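Drumari Foam Tubing and Sorting Baskets

We have been sending out tubing and cord from our little shop in Nendwood for long enough to know that most people buy it one piece at a time, run short, and then wish they had ordered the bigger coil! So please do have a look at your project before you choose, and add a bit extra for trimming.

The tubing is a soft cream color that sits nicely against wood and painted trim. Coils are tied before they leave us, and you are welcome to keep the ties for storing whatever is left over. If you are ordering several lengths, Brigitta Prantl in the packing room will happily label each one for you – just leave her a note with your order.

The plastic baskets are sold singly, in red-orange or yellow, and customers like them for keeping shorter pieces together on a workbench or a closet shelf.

Coils in cream, and white cord loops with the yellow plastic.

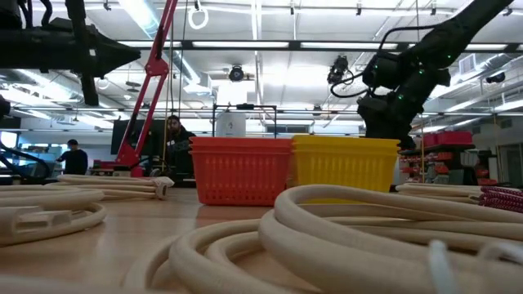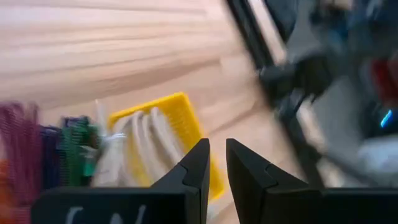
Ordering and Delivery

Foam tubing, per coil: item 700
Basket, red-orange or yellow: item 100

Orders usually leave us within 3 working days. For larger quantities, ask for Adeel Dogar, who looks after our Hedunthorpe customers too.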